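Clesow lidded bin: section 2, Lid and clips

The leaflet in the carton covers this in one drawing and promises an "effortless seal." I have set up enough of these for the Plaltetti workroom to doubt both words, so these are the steps I follow.

Before you start

Clear a stretch of table bigger than the lid. The leaflet says you can do this on your knee. You can, if you like picking up clips.

1. Peel the film off the lid, including the strip inside the recessed handle. It tears there. Use a fingernail and leave the knife alone.

2. Lay the lid on the table with the handle facing up. Push each clip outward with your thumb. It should swing freely and stop by itself. If it grinds, take it off and look for a burr on the hinge pin.

3. Wipe the rim of the bin with a dry cloth. The leaflet suggests a "conditioning spray," sold separately. I tried it on one bin and left the next one plain, and in October I couldn't tell them apart.

4. Load the bin. Keep the contents 10 mm below the rim. The carton claims you can fill it level. Do that and the lid bows in the middle, and the clips start letting go.

5. Lower the lid straight down and press at the corners before you touch any clip.

6. Close the clips in opposite pairs, the same way you would tighten a wheel. Going around in a circle leaves the last one short of its catch.

Note: The molded handle is for lifting the lid. The carton shows a smiling hand carrying a full bin by it. Carry the bin by the body.

Caution: Don't stack more than 2 full bins. The Closasico catalog, where part 139 (spare clip) is listed, gives a higher number, but it doesn't say what was in them.

Checking the fit

Slide a strip of paper under the rim at each side. If it pulls out with no drag, open that pair of clips and go back to step 5. Leave the bin closed overnight and check again. A lid that passes on Friday afternoon and fails the next morning was probably overfilled.

When you take the lid off to refill, put it down on the table near you, away from caps and other small parts. A lid this wide hides whatever ends up under it.

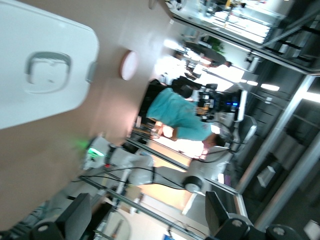
Rustad

White lid on the tan tabletop, handle recess and one gray clip showing. The small pink-rimmed piece beside it is just the sort of thing I would move first.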